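Moving out of Grirkville, part two

2018-07-27

The truck is booked for November and I have started on the garage, which is the part of the house I kept putting off. We have been here 14 years. I thought I was a person who threw things away.

I began with paper. There were tax folders going back further than anyone needs, manuals for appliances we no longer own, and a box of school newsletters. I called the town office to ask about shredding and they said there is a drop-off day twice a year and I had missed the last one. A shop on Siddiqui Street does it by the pound, so I took everything there on my lunch break.

Then the tools. My father's bench vise is coming with us. The table saw is not. I listed it on a Monday night and a man from Brirnville came for it the next morning with cash and a blanket. I should have asked for more, judging by how fast he got there.

The moving quotes were all over the place. The lowest one left out the stairs at the new house, and when I asked, it went up by $371. The company we picked charges by the hour after a flat fee, and their estimator, Omolara Olatunji, walked through every room and opened the closets. She told us to stop buying boxes and get used ones from the liquor store. We have plenty now, all the same size, and they stack well.

The new place is smaller – about 740 square feet less, once you count the basement we are losing. So the rule is that anything in the garage has to have a spot at the other end before it gets packed. I drew the floor plan on graph paper and taped it to the freezer. My wife, Stamatia Psarras on the mortgage papers and nowhere else, has already moved the couch on it twice.

What slows me down is the small stuff. Big things get decided in a minute. A drawer of extension cord ends and picture hooks can take an evening, and at the end of it I have one bag of trash and a full drawer. 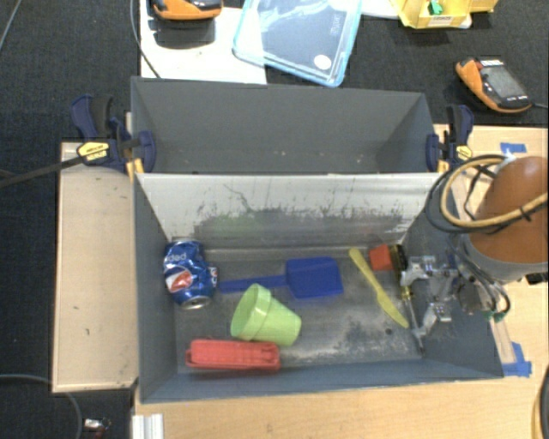
Odds and ends, including a Pepsi can and a toy shovel.

Next weekend is the shelves along the back wall, mostly paint. The county takes latex if it is dried out, so I need to buy a few bags of cat litter. The oil-based cans go to the depot in Asside, open Saturdays until noon – I will have to get up early.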